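Surface patterns and finding small objects: project report
Group: Vinora
Handed in 2019-12-29

1. What we wanted to know
Do people take longer to find a small thing on a busy surface than on a plain one? Everybody says yes but our textbook only had one old study, with letters on paper. We wanted real surfaces. Marble look, leaf wallpaper, plain gray card.

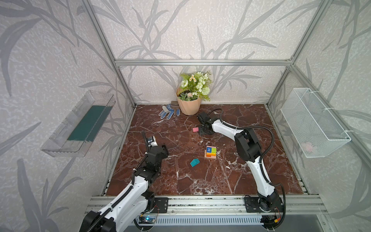

Fig. 1. Leaf-print wallpaper on the walls, veined marble surface on the base.

2. Method
Search task on a laptop. 80 trials per person, half busy, half plain. Press space when you see the target, then click it. Timer script is called Skasska, written by us, source in the appendix. 2 sessions per person, a break between. Pilot was done in the Caruso room, lights on, blinds down. 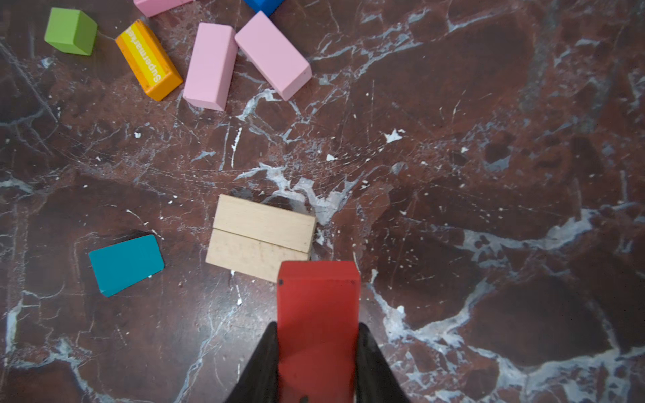 Targets were either a strong color or close to the background. Close-to-background ones were harder to make than expected, had to redo the dark brown set. Order was shuffled by the script. Max score 100, points off for wrong clicks.

3. Results
Busy slower than plain, for nearly everyone. Color mattered more then pattern though. Strong color on marble was almost as quick as strong color on gray card. Low contrast on marble was bad, lots of wrong clicks along the veins.
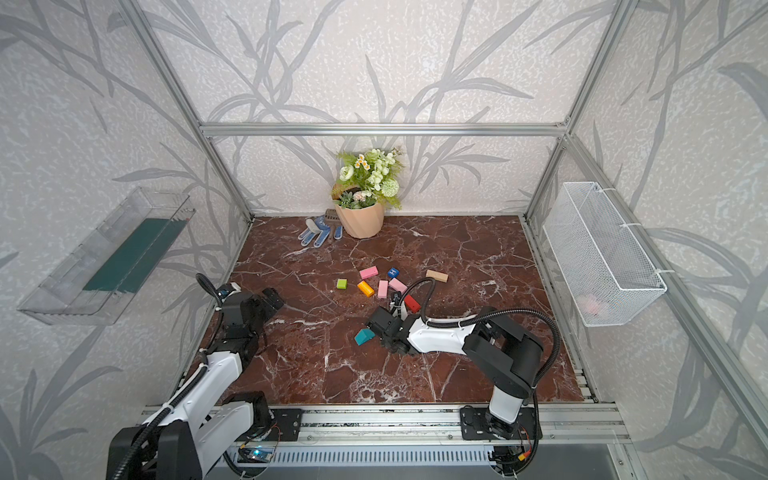
Leaf print came out in the middle. Maybe becuase the leaves are big and the targets small. We didnt test a small print so can't say.

4. Problems
Screen brightness was not the same in both sessions. Two people skipped the practice round. The Serkis laptop lagged, those times are left out of the table.

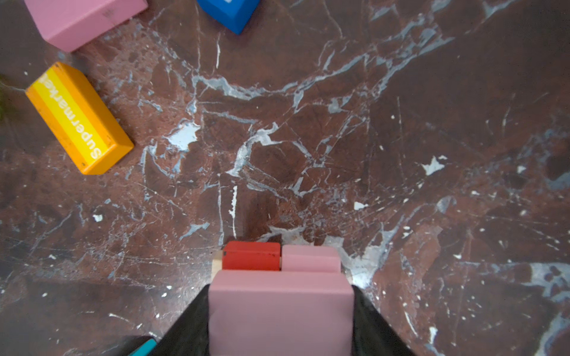
Fig. 2. Similar colors close together: pink and red blocks.

5. Next
Small prints. Same brightness every time. Rerun planned for February if we get the room.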